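3.2 Storage of carried items in shared rooms

Bags, coats and umbrellas brought into a shared workroom are seldom given a fixed place. Iturra's earlier survey at the Girard site recorded 817 items over six weeks in October and November and sorted them by where they were put down: on a hook, on furniture, on the floor, or kept in the hand. We use the same four classes, with the wording for floor items tightened so that cables and power strips in use are left out of the tally.
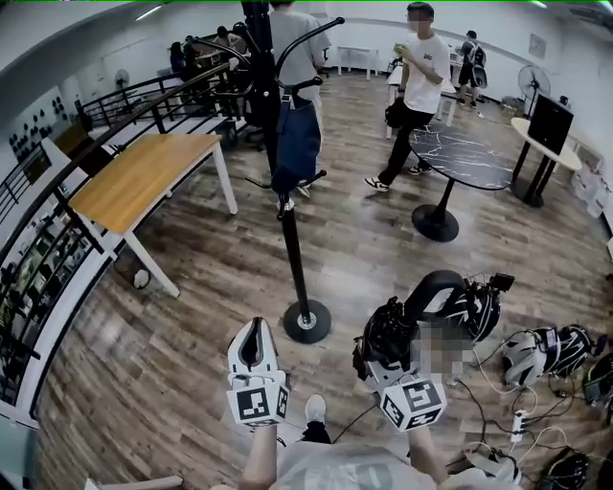

Free-standing racks occupy less wall than a fixed rail but must be reachable from all sides. Where a rack stands in the open floor, as with the tall black one on a round base, people pass on either side of it, and an item such as the dark blue bag on its hook takes up part of the walking width. Clearance was therefore measured from the widest hung item and not from the pole. The Clillura layout guide measures from the base, which gives larger values for the same room.

Umbrellas were coded separately. A folded umbrella with a closed loop handle can be hung from a curved hook by the handle alone, and no strap is needed. The state of the canopy was coded as rolled or loose, as loose fabric increases the hung width and may catch on adjoining items. Canopies that were partly rolled were coded as loose.
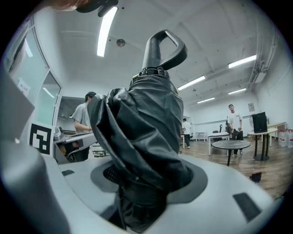
Figure 6. Folded umbrella with black loop handle, canopy coded as loose.

Agreement between the two coders was 98 per cent for location and lower for canopy state. Disputed cases were settled by Elba Iturra, using the written definitions in the Arus coding sheet.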